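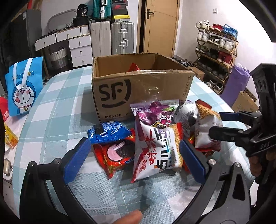

Packing dry snacks for the post: questions to a parcel packer

Grażyna Stępień packs mixed snack parcels for Primine, a small mail-order business in Lilldale. Before that she worked on the packing line of a biscuit warehouse in Irnton. We spoke to her on 27/11/2019 about cartons, bag strength and what goes where when the contents are light, brittle and of no standard shape.

The first matter was the carton. A mixed snack parcel weighs little for its size, and Stępień says people choose a box that is far too strong and far too large. "Single-wall board is enough. Crisps and noodles have no weight. What breaks them is movement inside, so the volume has to be right." Her method is to lay the whole order on a table in front of the open carton before anything goes in. Flat packs are put to one side and air-filled bags to the other. If the pile on the table looks wider and taller than the carton, she changes the carton and does not press the pile.

A used carton is acceptable to her for private parcels, provided that the base is sound. She checks the bottom seam first, then the four vertical edges. Torn top flaps matter less. "A flap can be bridged with tape. A soft corner cannot be repaired. You press it with the thumb, and if it stays in, the box is finished." Old address labels are covered or removed. Printed marks from the first carrier may stay.

On the order of filling she is precise. Biscuits in rigid trays go at the bottom, standing on their long edge. Sandwich biscuits such as Oreo are strong along the length of the pack and weak across it, so they are never laid as a bridge over a gap. Sweets in small bags are used to fill the corners. Wrapped bread and soft cake come next, against a side wall, with nothing hard facing them. Fried noodles, puffed snacks and crisps are placed last, upright, with the top seal facing up.

We asked why upright. "The seal is the weak point. When the bag lies flat and something sits on it, the air goes to both ends and pushes on the seals. When it stands, the load is on the side film, and the side film stretches a little." She does not pierce bags to save room, a practice she met often in Irnton. Once the bag is open to the air the oil in fried products begins to turn, and the customer receives a stale snack in good packaging.

Fried noodle snacks receive particular attention.

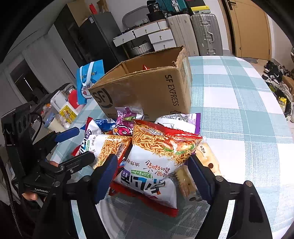 The sticks are thin and dry, and they break at the bends first. Stępień keeps two bags of the same kind side by side, because equal bags support one another over the full face. A bag of noodles beside a hard biscuit pack will be crushed along one line only, and all the crumbs will come from that line. Between unlike packs she puts a folded sheet of paper. She lifts a bag with light pressure on both side edges and does not take it by the top seal.

Stępień measures results. In September she kept a record of 537 parcels sent from Lilldale, with customers asked to report any bag that had opened and any pack with visible breakage. The parcels held 2783 items in all. She declined to give the breakage figure, which she regards as a matter for the firm, but said that most of the reports concerned parcels with free space at the top. "Empty space above the goods is worse than a tight box. The goods climb. Then they come down again."

The filling material is plain packing paper, crumpled by hand. Her colleague Ksawery Pawlak prefers air cushions and still uses them for parcels over 700 grams. Stępień's objection is that a cushion behaves in the same way as a crisp bag, and two of them together slide. Paper grips. She uses one crumpled sheet in each upper corner and a flat folded one over the top, then closes the flaps and shakes the carton once beside the ear. If she can hear the contents travel, she opens it again.

Gifts are a separate case. When a customer wants a printed gift bag in the parcel, it is sent flat, with the handles folded inwards, along the wall of the carton. Filling the gift bag first and then putting it in the carton wastes volume and creases the print. If the present is handed over in person, the order is reversed: heavier packs are put into the gift bag first, and light bags are stood on top with their fronts turned outwards.

For unpacking at the other end her advice is short. The carton should be opened on a table, on a cloth if the surface is hard, and the tape cut with a short blade held almost flat. Bags standing directly under the flaps are the ones that get slit. Items are lifted out one at a time and kept in front of the carton until the packing list has been checked, and the carton itself is kept until the end. "People flatten the box and then find that one packet is missing. It was in the corner, under the paper."

On labelling, she recommends that products with foreign lettering be entered on the list in plain words, such as "fried noodles, salted" or "grape sweets", with the original name beside it where it can be copied correctly. Siu-ming Chung, who handles the imported stock at Primine, prepares these entries and adds the allergens from the back of the pack. The list goes in last, above the folded paper and under the flaps.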